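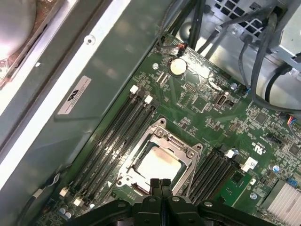

Fig. 1. Gripper over an open CPU socket, load plate up, memory slots empty.

Course Notes > Robots at Work > Unit 4: Chores, Benches and Back Rooms
Posted in July by Randi Sundqvist

Okay, so last time we left off with laundry, and several of you wanted to know why I keep saying the shop floor is the easier half. Let me try to make that case with a desktop computer, and then I'll spoil it a bit.

Look at what the job in Fig. 1 has going for it. The board is held in a metal case. The memory slots run parallel and the socket has a square-cornered metal frame with screw posts. A towel has none of that! If you know where one slot is, you have a pretty good guess about the next one, and a robot loves a good guess. In a home kitchen you get a new layout every time somebody makes a sandwich.

Now the spoiling. Look at the cables. They loop down over the upper right side of the board, and a cable is really just a very thin towel. It bends, it springs back, it hides things. Most of the planning software we covered in Unit 2 (Avau, and the older Stornik package in the lab folder) treats the world as stiff boxes. Give it a loop of wire and it either ignores the wire or refuses to move at all.

Then there's the old thermal paste on the processor. A person wipes that off without thinking about it. For a machine, "wipe until clean" is a nasty instruction. How hard do you press? When do you stop? I spent most of a spring at Gelside on a wiping task with flat steel plates, nothing delicate anywhere near them, and after 300 practice runs we still had a streak down one side that I can picture to this day.

Lifting a processor out of a socket is a different kind of trouble. You want the part to come straight up, and you want to feel it if it doesn't. Two fingers and a camera at the wrist can get you close, but the last little bit is touch, and touch is where I'd put my money if I were starting a thesis now.

So, can machines do this work yet? My answer for the exam-shy: parts of it, on a model of computer they've met before, with somebody nearby. Swap in a different case and I'd want to see it before I believed it. Sæther's chapter is more cheerful than I am, so read that too and come argue with me.

For next time: pick one chore you did this week and write down every point where you used your fingertips to decide something. One page is plenty. Bring it on paper, please, my inbox is a swamp.

Questions: see Randi during office hours | Course home | Back to top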